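Section 3. Packing the Paper Bag

Before you start

Set everything on a flat table with room for the bag to stand beside it. These instructions cover a small grocery order: a can with a pull-tab lid, a jar of nuts, a bottle of juice and a packet of spaghetti. If your order also includes eggs, read Section 4 first and lower your expectations.

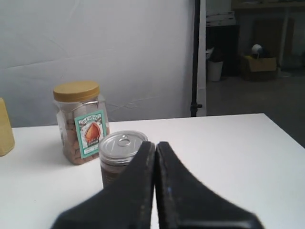
Check each lid before it goes anywhere near the bag. Screw caps work loose in transit, and a pull tab that has already been lifted belongs in the refrigerator or in you.

Packing

1. Open the bag fully and push the bottom flat with your fist. A bag that leans now will lean all the way to the car.

2. Fold both handles outward. Paper handles have a gift for flopping back over the opening — fold them again.
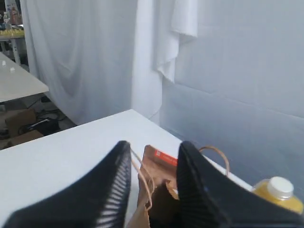 3. Put the juice in first, upright, against a side wall. Hold the bag by the rim while you lower it. The handles are for carrying and do not enjoy being pulled sideways.

4. Place the jar next to the bottle, label facing any way you like. Fouzia Rana, who wrote the first edition, insisted on labels forward. She has since moved to Plosstead.

5. Stand the can in the gap that remains.

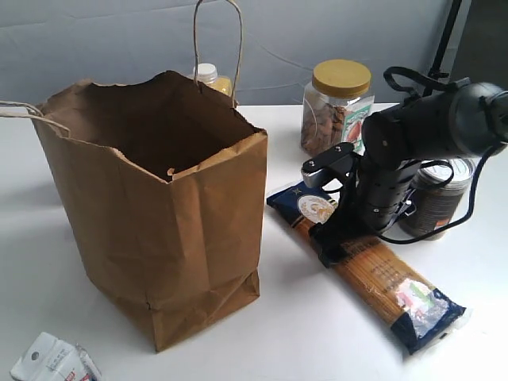
Fig. 2. Open bag with a bottle, almonds and spaghetti on the table.

6. Slide the spaghetti in last, on end, along a corner of the bag. Grip the packet near the middle. Squeezing one end gives you shorter spaghetti, a product already available in stores.

CAUTION: Small tears at the rim can be ignored. A tear at a bottom fold cannot. Change the bag, or put a second one inside the first.

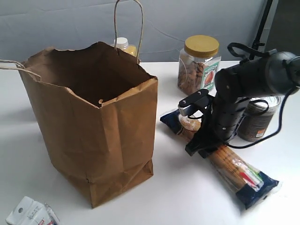 Fig. 3. Bag standing open, handles clear of the mouth.

7. Lift the packed bag 2 inches off the table and wait a moment. If the bottom sags, set it down and go back to step 1.

Note: Used bags may be folded and kept. Limit yourself to 30.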